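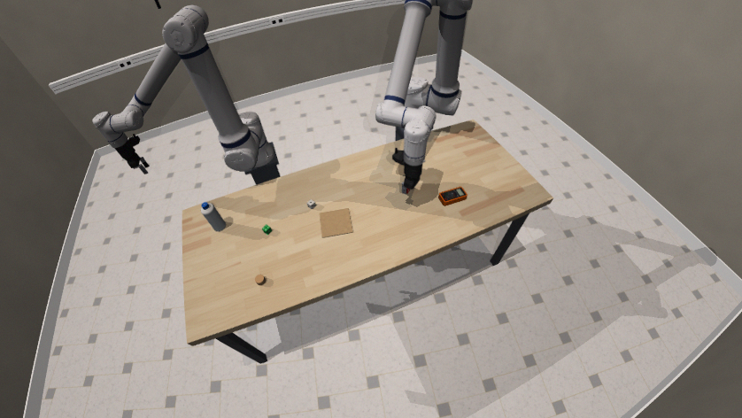 Two-arm tabletop cell in simulation, with the bottle, green cube and multimeter on the table.

Review: Pidthorpe Cell Rules, workbook and checklist

Pidthorpe sells a 66-page workbook on good practice for shared robot cells, with a checklist to go with it. We used it at Skolonholm for 20 days while setting up a two-arm table task in simulation.

The best chapter covers parking. Each arm gets a named rest pose clear of the table, and only one arm may be low over the work at a time. Venkatesh Annamalai wrote our poses from it in an afternoon.

The object rules are good too. Every item on the table goes on a list with its start position and which arm may touch it. Mareike Wiegand found 9 gaps in our old list this way.

The weak part is speed limits. There are four short paragraphs, and none says how to carry a limit over from simulation to real arms. You will still need your arm maker's manual and your own risk assessment. The index is poor.

The checklist prints badly on letter paper. Pidthorpe says a fix is due in June.

Worth buying for a new team. If you already have written cell rules, get the checklist alone.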